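Old desktop PC keeps switching itself off, is it worth saving?
Posted in Home Computing, 2021-10-15

Manon MacDonald
Hello all, hoping somebody can point me in the right direction. I've got an old tower PC that I use for my choir's accounts and for scanning family photos (3000 of them so far, my gran never threw anything away!). Since July it's started switching itself off without warning. No blue screen, no message, it just goes dead as if someone's pulled the plug. Sometimes it lasts all morning, sometimes it's gone before I've finished my tea.

It lives in a cupboard under the stairs in our flat in Plalton, with the door open while I'm using it. The fan's got louder as well, a sort of whoosh that comes and goes. I've tried a different socket and a different power lead. My brother-in-law says bin it, but the shop in Trirnbridge wants 90 pounds just to look at it and I'd like to have a go myself first. I'm fairly handy but I've never had the side off a computer. What would you check, and in what order? And is there anything in there that can hurt me?

baudry_bill
Power supply. It's always the power supply. Get a new one.

Nathalie Gill
Well, it might be the power supply, but I wouldn't spend any money yet! Mine did exactly this and all it needed was a good clean, so start with that.

Before you open anything, copy your photos off it. Every last one, onto an external drive, and do it in batches so that if it cuts out halfway you haven't lost your place. I know it's boring, but I'd hate for you to have to scan your gran's albums twice.

Then shut it down, switch off at the wall, pull the lead out and hold the power button in for 5 seconds or so. Most side panels come off with a couple of screws at the back and then slide. Touch a bare metal bit of the case before you touch anything else, to get rid of any static. As for hurting yourself, the one thing never to open is the power supply, the metal box the mains lead plugs into. Leave that shut whatever happens. Otherwise the worst you'll get is a scraped knuckle — some of those case edges are sharper than they look.

Have a look at the big fan over the processor. There'll be a block of metal fins underneath, and if you've got a felt of grey fluff packed into them, there's a very good chance that's your trouble. The processor gets too hot and the computer shuts itself off to protect itself. Hold the fan still with a finger and use short bursts from a can of air, keeping the can upright. Please don't use the hoover. Do the front vents too, and the grille on the power supply from the outside.

While you're in there, push gently on the plugs going to the main board. They do work loose over the years. Take a photo on your phone before you move any of them, even if you're sure you'll remember (I was sure, and I spent a whole evening with one spare plug and nowhere to put it).

Put it back together and run it somewhere airy for 2 days, so out of that cupboard! There's a free temperature program called Plodance that I leave running in the corner of the screen. If the temperature climbs and climbs and then it dies, it's still heat, and the paste under the processor cooler probably wants renewing. If it dies while it's nice and cool, then Bill may well be right and it's time to price up a power supply.

Good luck, and do come back and tell us how you got on!

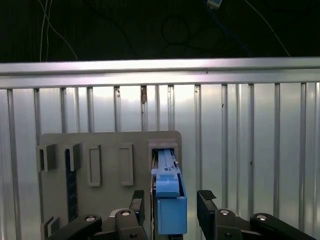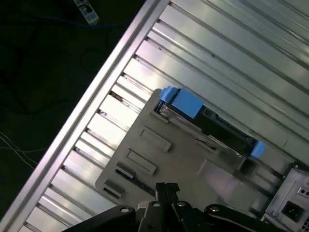

Ribbed metal panel and rail, in both pictures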